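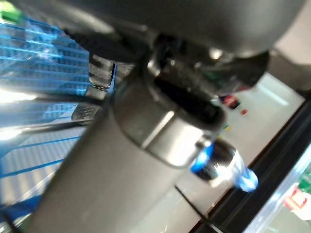

Thread last edited: Jan 25, 2025

1/ The Levard Shopping Services Office has revised its guidance on hand baskets. The notes that follow apply to all shoppers and staff at the Vernon and Arriaga stores.

2/ Blue baskets are kept at the front entrance. Shoppers are asked to take one basket each. Carts remain available for larger orders.

3/ Each basket should be carried level. Heavy goods belong at the bottom, and small packaged items should be placed where the cashier can reach them easily.

4/ Baskets may not be left on the floor in front of the beverage shelves. Our office received more than 10 comments on blocked aisles in May, and most of them concerned the drinks section.

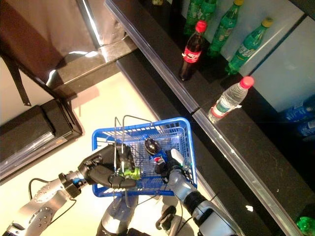
5/ Bottles should be taken from the front of the shelf. A shopper who changes their mind about a bottle may hand it to any member of staff or return it to the same row.

6/ Small articles can slip under larger ones. Please check the bottom of the basket before leaving the register.

7/ Baskets with a bent handle or a cracked rim should be given to the service desk. Karla Huerta is responsible for replacements at Vernon, and Đức Tạ at Arriaga. A delivery of 48 new baskets from Kusport will be divided between the two stores.

8/ Written comments on this guidance may be addressed to Araceli Mendoza, Shopping Services. Replies are normally sent within seven business days.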